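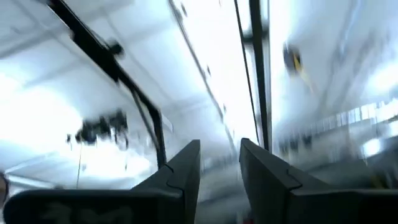 Vol. 10, No. 21

1/ New issue of the lab notes is up. Topic: what to do with wrist camera images taken while the arm is swinging fast. Short version in this thread, full write-up in the Pennington archive.

2/ The image at the top is typical of the problem. Fingers sharp, everything past them smeared. The fingers travel with the camera, so relative motion between the two is close to zero. The room gets no such favor.

3/ Most pipelines treat a frame like this in one of two ways. They keep it and let the policy learn whatever it learns, or they run a sharpness filter and drop it. We wanted to know which does less damage.

4/ First finding: a global sharpness score is a bad filter for wrist views. Two dark fingers with hard edges against a white ceiling give a strong gradient response. The score passes, and the background is useless.

5/ We masked the fingers and scored only what was left. The mask is fixed per gripper opening, interpolated between a closed and an open template. No learning involved. It took an afternoon to write and most of August to trust.

6/ Data: 237 episodes from the Baltari bench, all teleoperated, pick and place with a large reorientation between the two. The reorientation is where the camera ends up looking at the ceiling.

7/ Every episode was scored twice, with the mask and without. Without it, the reorientation segments looked fine in all but 17 episodes. With it, they were flagged nearly everywhere. Reading through them by hand agreed with the masked score.

8/ Second finding, less expected on our side. Dropping the flagged frames made the policy worse. Stutter at the start of the swing, then overshoot at the end of it.

9/ Our reading: the blurred frames carry little about the scene but a fair amount about the motion. Streak direction is usable. In the image above there are faint lines in the ceiling area running outward from the center. A network can pick that up even when it cannot tell what any object is.

10/ Large dark structure survives too. The black bar on the left and the vertical pole on the right can still be placed relative to the fingertips. The dark cluster beside the bar cannot be identified, by us or by the detector.

11/ So the frames stay in, but with the image features down-weighted by the masked score. Joint state keeps full weight. We call the weighting Hulla, after the script it lives in. There is no acronym.

12/ Result on the Baltari tasks: the stutter is gone, and overshoot is back to the level of the unfiltered baseline. Final placement is better than both baselines. The tables are in the write-up, split by task, with the failures listed.

13/ Exposure matters more than I had assumed. A bright ceiling clips, and clipped pixels have no gradient whether they are blurred or not. The score cannot tell a washed-out area from a smeared one. We added a saturation term, and it helps on ceilings. It does very little on windows or light panels, where the bright panes are broken up by gray divisions.

14/ Small lights are the other annoyance. One bright spot on a gray background can raise the score of a whole tile. We clip the tile response at its median over the episode. Crude, and I would like something better.

15/ What we did not test: rolling shutter correction, deblurring networks, shorter exposure with added light. The last is probably the right fix for anyone building a new bench. We had recorded data and wanted to use it.

16/ Also not tested: other grippers. Our templates assume two tapered dark fingers in the lower part of the view. Pale or soft fingers would need new templates, and probably a different threshold.

17/ The Mendberg group ran the script on their own set and saw the same stutter when dropping frames, but a smaller gain from weighting. Their swings are slower. That fits, though one outside set is thin evidence.

18/ Code is the scoring script, the two templates and the loader patch. The loader patch is written against the old episode format. A version for the new format will follow once the timestamps are sorted out.

19/ Correction to post 7: "flagged nearly everywhere" refers to the reorientation segments only. The approach and release segments were mostly clean under both scores.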